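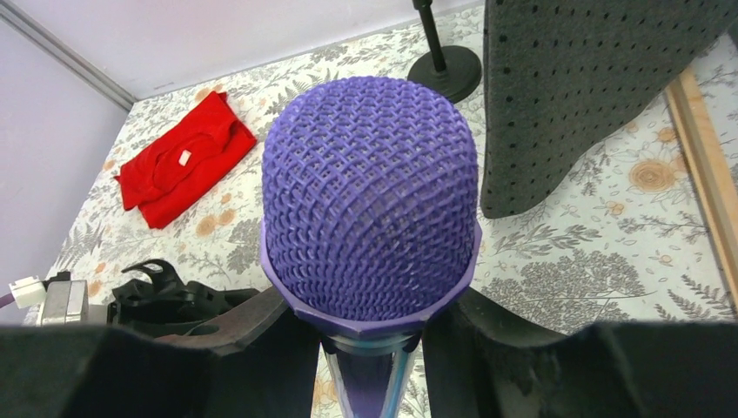

Attachment 1: purple handheld mic, grille and collar

Ticket: no sound from hall speakers on input 2
Site: Turmont community hall, main room
Status: closed
Opened: March 2018

Reported problem
Hall speakers go silent partway through bookings. Singing group lost sound twice in one evening. Amplifier power light stays on throughout. Turning the amp off and on brings the sound back for a short while.

Equipment
Mumby wall amplifier, two ceiling speakers, one floor socket by the stage, leads supplied by Dranavdale. Amp was fitted in July, no changes to the wiring after that.

Log
Swapped the mic lead for a new one. Fault came back after 7 minutes.

Moved from input 2 to input 1. Same result, so the input is not to blame. Moved back.

Played music from a laptop with no mic connected. Sound dropped out again. Mics ruled out.

Took the cover off the amp cupboard. Very warm inside. Spare curtains had been pushed in on top of the unit and the vent slots were covered. Removed the curtains and left the door open. Ran music at normal volume for over two hours with no dropout.

Closed the door and repeated the test. Dropout returned, though it took longer. The cupboard needs a vent of its own.

Asked Hafþórsson for a price on a vented door. Quoted 400 including fitting. Approved by the hall office.

Vented door fitted. Full evening booking completed with no loss of sound.

Notes
The amp has a heat cut-out which mutes the output but leaves the light on. It is on the last page of the manual, under Protection.
Left speaker has a slight buzz at high volume. Separate ticket raised.
Curtains are now in the store room, bottom shelf.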